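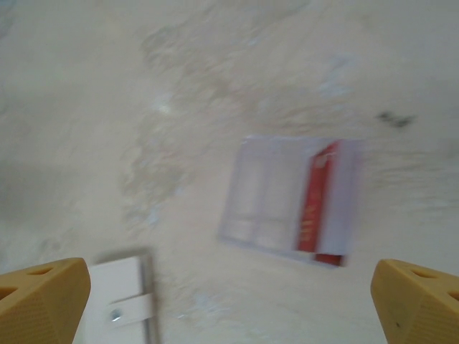

The gripper's tan-yellow fingers, open near a flat package with a red strip, as seen from the arm's own wrist camera.

Search this site Go

Home News Business Gadgets Opinion Contact

Print this story E-mail this story

Desk-clearing robot arm goes on sale, with a monthly bill attached

21 January 2023

A robot arm that is supposed to tidy your desk while you do something else went on sale this week. Buyers may want to read the small print before they clear a space for it.

The arm is called the Penow and comes from Grendora, a small company that until now sold parts to hobbyists. The kit costs $371 and includes the arm, a clamp, a two-finger gripper and a wrist camera. It does not include the software that lets the arm decide what to pick up. That is a subscription at $16 a month, and without it the Penow can only repeat moves you have taught it by hand.

Grendora says the arm can sort "everyday flat items" such as packets, cards and small notebooks. Flat items are a strange thing to brag about. They are hard for any two-finger gripper, which needs an edge to get hold of, and the company's sales page has very little to say on how the Penow finds one.

It does offer a number. According to Grendora, the arm made 353 clean pickups in its in-house trials. The company would not say how many tries that took. Asked twice, a spokeswoman sent the same sales sheet twice.

Ladan Fallahi, who runs the repair and resale shop Grukum and was lent an early kit, kept her own tally. She logged 331 tries over two weeks and stopped using the arm for anything thinner than a paperback.

"It goes to the right place most of the time," she said. "Then it pushes the thing along the table. I had a packet go off the far side and the arm carried on as if it had it."

Fallahi said she liked the soft feel of the fingers and had no complaints about noise. Her bigger worry was the camera. When the arm swings quickly the picture smears, and she found that labels she could read from her chair were a blur on the Penow's screen view. Slowing the arm down helped, but then clearing one tray took longer than doing it herself.

Grendora says a July update will bring "smarter vision" and a steadier picture. The update will be free to subscribers. Owners who skip the monthly plan will have to wait, and the company has not said how long.

There is also the matter of spare parts. Replacement fingers are sold only in pairs and only through Đặng, the distributor handling orders, which lists them as out of stock. The one-year warranty covers the motors and the camera. Fingers count as "wear items" and are not covered.

Returns are accepted for 16 days, provided the box has not been thrown away. Fallahi has sent her loaner back and says she will look at the Penow again after the update, if someone else pays the postage.

Print this story E-mail this story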